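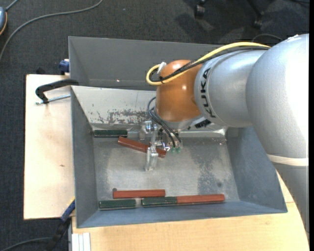
Arnaldo Esteves replied: You can't dry soap in a closed cupboard and expect it to be hard by the craft fair. Mine took five weeks on open racks last winter and the middle of the bars was still soft.

Home - Forums - Cold Process - Curing and Storage - Members

Search this board Go Advanced

Re: Cure time for high olive oil bars

pindari_suds wrote:
I have a batch at 70 percent olive oil, the rest coconut and a bit of castor. Poured it August 18, 2018. The Stesdale fair is at the end of September and I paid for the table already. Is that enough time or should I sell something else?

Margarida Amaral wrote:
It's enough if you cut your water. I use a lot less than the calculator gives by default and my olive bars are fine at six weeks. Full water, no.

Arnaldo Esteves wrote:
Six weeks is fine for washing your own hands. I wouldn't charge money for it. They go to slime in the dish and people remember which table they bought them from.

Margarida Amaral wrote:
I've sold at Stesdale three times and had one complaint, and that was over the scent. Depends on the recipe and the room. I'm inland and it's dry here.

pindari_suds wrote:
I used full water. The room is a basement with a dehumidifier that I run at night.

lyeandlet wrote:
Run it all day. Put a fan on low too, not pointed at the bars. And weigh one bar every week and write it down - when the number stops moving much, you're close. My last loaf was 845 grams before cutting and I was surprised how much of that was water.

Arnaldo Esteves wrote:
Agree on weighing. Weight isn't the whole cure though. An olive bar keeps getting milder for months after it stops losing water.

pindari_suds wrote:
OK. I'll weigh them. Might do a second batch with less olive for the fair and keep these for Christmas.

Margarida Amaral wrote:
That works. Do it this week if you're going to. I get my coconut oil from Mendes, they ship free over 200 dollars.

Related threads
White powder on top, is it ash?
Lining a wooden mold without wrinkles
Draltadetti lavender, faded after a month
Labels for fair tables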